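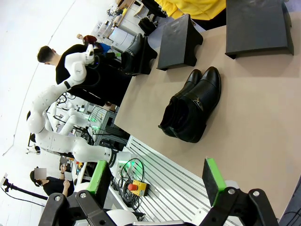 Tips for sharing a packing bench with the arms

Management at Letevness say the arms will take the dull work off us. Maybe. So far they've taken some of the lifting and left us the fiddly bits. A few things that help on the footwear bench:

Pair boots before they go on the table, side by side, zips done up. An arm won't notice two lefts.

Keep black shoes off black risers if you can. We can hardly pick them out, so I doubt the arms do much better.

Learn where the red button is with your eyes shut. Tuck cables well away from it.

Wipe grip pads with a barely damp cloth. Polish gets on them and then onto everything else.

Hang your jacket up. Tables are for stock.

Write down every time you step in to put something right. Yeshi Hadgu kept a notebook for 3 weeks and had 220 entries, none of which were in the supplier's report. She's asked for those minutes to count towards our targets. We're promised an answer in November.

Don't train your own replacement for free. If you're teaching it, ask for the trainer's rate.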